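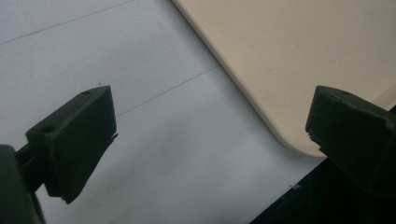 **Finger pads getting nibbled along the bottom edge – replace or tidy up?**

Posted by Qistina Goh

I look after one small gripper setup at the Bomham workshop and I'm after some advice on the fingers. They're the dark green ones, chunky and boxy, with a flat pad on the inside face. The lower edges of both have gone rough, with little jagged nubs sticking out, and I'm worried they'll start marking the boards we pick up.

The counter says 3,308 cycles, and I've done nothing to them so far except wipe them down. Can I just file the edges? Or is it new fingers? Also, do I have to set the opening again afterwards? I've never had a finger off and I'd rather not find out the hard way!

**Csaba Gulyás**

File them, but take them off first (I did mine in place once and got dust all through the slide – never again). Undo the screw, keep left and right apart, and mark the backs with a bit of tape so they go home the same way round.

Then it's 600 grit on something flat. Only touch the lower edge and leave the pad face alone. If you round the face over, thin boards will rock when it closes. I stop as soon as a fingernail slides along without catching.

And yes, do set the opening again. Close it slowly with nothing in it and look for light between the pads. Even all the way down is what you want. If there's a wedge of light, loosen one finger, close the gripper gently so the pads sit flat together, and nip it up again. Then run 100 slow cycles on a scrap board before you go back to normal speed.

I'd check your approach height too. Mine at Plirnberg wore in the same place and it was coming down 2 mm too low, so the tips were scraping the table every time. Filing won't cure that.

**murkgate_mo**

just buy new ones, life's too short. had a pair from Halász in September and they went straight on. keep the old ones in a drawer though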